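Search the list archive
Search this list
Advanced search

Village Shops and Halls list
Re: Stock for the tuck shop, and the bigger question of opening hours
Posted in April by the Atholm shop rota

> We have been open in the old post room for two winters now and are
> thinking of changing our hours. At the moment we do mornings only.
> People who work in Lesterent say they never see us open, and the
> school bus drops off after we have locked up. Has anyone here moved
> to afternoons, and did you lose the morning trade? Also interested
> in how you deal with bread, because ours comes early and would be
> sitting there half the day.
>
> One more thing. Our till is on its last legs and we are wondering
> whether to go on with paper for a while. What do others do?

We went through the same thing at Atholm, so I will set down what we did and you can take what suits you.

We used to open from eight until noon. The morning customers were nearly all retired people and parents coming back from the school run, and they bought papers, milk and bread. When we asked at the door, most of the retired people said they would come whenever we were open, but the paper buyers would not. They want the paper with breakfast, and by the afternoon they have either driven to Lesterent for it or gone without.

In the end we split the day. We open from eight to 10, close, and open again from three until half past five. I was against it because it means two lots of unlocking and two people on the rota, and I still think it is harder work than one long session. But the takings are better. In our last full month of mornings only we took 2,457 pounds. I won't give you a later figure to set against it, as the first split month had the fete in it and the next had the road closed.

The break in the middle has been useful for deliveries. Kütt, who do our dry goods, will come at any time before two, so whoever is on can check the boxes off without a queue waiting. Ask your own supplier before you fix anything. Ours wanted a month's notice to change the slot and we only gave them a week, which caused some bad feeling.

On bread: we cut the order and took pre-orders for the rest. There is a sheet by the door, people put down a name and what they want, and it is kept under the counter until closing. White sliced keeps perfectly well until the afternoon. Rolls don't, and we stopped ordering them except for the weekend. We tried the part-baked ones from Fondance for the afternoon session and they sold, but you need an oven and somebody willing to stand by it, and ours is in the hall kitchen on the other side of the car park. We gave that up after the cold weather came.

The afternoon trade is different from the morning. It is mostly children off the bus, and people on their way home who want one thing for tea. Eggs, pasta, tinned tomatoes and cheese go best. Sweets and chocolate are a bigger part of it than I would like, but they pay for the fridge. Keep them on the counter where you can see them, and put the low-priced things at the front – small children will not ask for something they can't see. We changed from baskets to a clear stepped stand, which is easier to wipe down. 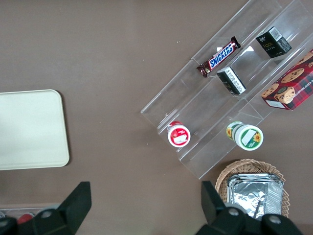 Clear tiered stand with a Snickers on the top shelf.

As for the till, we were on paper for most of a year and it was fine for a shop our size. We had a ruled book with a column for each kind of goods and a line drawn under each session. The trouble comes at the end of the quarter when someone has to add it all up. If you do stay on paper, total each page as you finish it and write the total at the top of the next one. We didn't at first, and spent a very long evening looking for a mistake in page 233 that was a seven read as a one.

We have a second-hand till now. It does what we need, though the rolls are an odd width and have to be ordered by post. Check that before you buy one.

I would try the new hours for a full term before deciding. Ours were very quiet for the first few weeks until word got round at the bus stop. Put the times on the door in large print, and on the notice board at the hall if you have one. We also had cards printed, and most of them are still in the drawer.

If you want a blank copy of our bread sheet or the rota for the split day, reply off list and I can send both. The rota has changed a few times, so say if you would like the version for two people per session or the one for a single person with a stand-by.

Atholm shop rota

Contact the list owner | Copyright remains with the authors of messages | Back to top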